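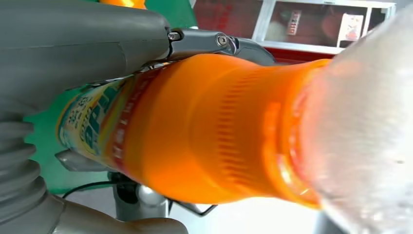 마지막 수정: 10월

홈 | 리뷰 | 잡담 | 방명록

Vameck 집게 키트를 들인 지 30일이 됐다. 중간에 한 번 쓰다 만 글을 이제야 고쳐 올린다. 요즘 제일 많이 집게 하는 물건은 주황색 플라스틱 병이다. 눕혀 놓고 위아래 손가락으로 물리는 자세를 기본으로 쓰는데, 병이 어깨 쪽에서 좁아지는 바람에 어디를 무느냐가 은근히 문제다. 라벨 쪽을 물면 얌전하고, 세로 홈이 촘촘한 데로 가면 손가락 끝이 자꾸 딴생각을 한다.

설명서 얘기부터 하자. 28쪽짜리인데 그중 절반이 안전 경고다. 손가락을 넣지 마시오, 머리카락을 넣지 마시오, 음식물을 넣지 마시오. 정작 손목 카메라 보정은 반쪽으로 끝난다. "적절히 조정하십시오." 네, 그러죠. 적절히 하느라 첫 주말이 통째로 날아갔다.

그래도 하드웨어는 생각보다 멀쩡하다. 손가락 링크가 육각 나사로 잡혀 있어서 렌치 하나면 손볼 수 있고, 무광 회색 하우징은 지문이 안 남는다. 나처럼 과자 먹으면서 만지는 사람에게는 꽤 중요한 사양이다. 불만은 케이블이다. 가는 검은 선이 고리처럼 늘어지는데 정리용 클립이 안 들어 있다. 판매처 Olivares에 문의했더니 별매란다. 물어본 내가 순진했다.

무게는 키트만 535그램. 가벼운 편이라지만 내 팔에 달고 나면 끝이 살짝 처진다. 병처럼 매끈하고 둥근 물건은 힘 설정을 한 단계 올려야 마음이 편하고, 두 단계 올리면 이번에는 병이 불쌍해진다. 그 사이 값은 없다. 펌웨어에서 고쳐 준다는데 언제라고는 안 한다.

Primmont 쪽 집게도 잠깐 빌려 써 봤다. 그쪽은 앱이 예쁘다. 앱만 예쁘다. 연결이 끊길 때마다 구름 그림이 나와서 미안하다고 하는데, 하루에 몇 번씩 사과를 받으니 나중에는 내가 미안해졌다. Vameck은 그냥 에러 코드만 툭 뱉는다. 나는 이쪽이 편하다.

내구성은 3000회 넘게 여닫은 지금까지 유격이 느껴지지 않는다. 카운터가 앱에 있어서 안다. 초기화 버튼이 바로 옆에 붙어 있으니 조심할 것. 나는 한 번 눌렀고, 그래서 저 숫자는 그 뒤로 센 것이다.

살 만하냐고 물으면, 렌치 돌리는 걸 싫어하지 않는 사람한테는 권한다. 상자에서 꺼내자마자 돌아가길 바란다면 좀 기다리는 편이 낫겠다. 다음에는 고무 패드를 바꿔 끼워 볼 생각인데, 그것도 별매다.

문의: 방명록에 남겨 주세요 | © Durnville 작업일지 | 맨 위로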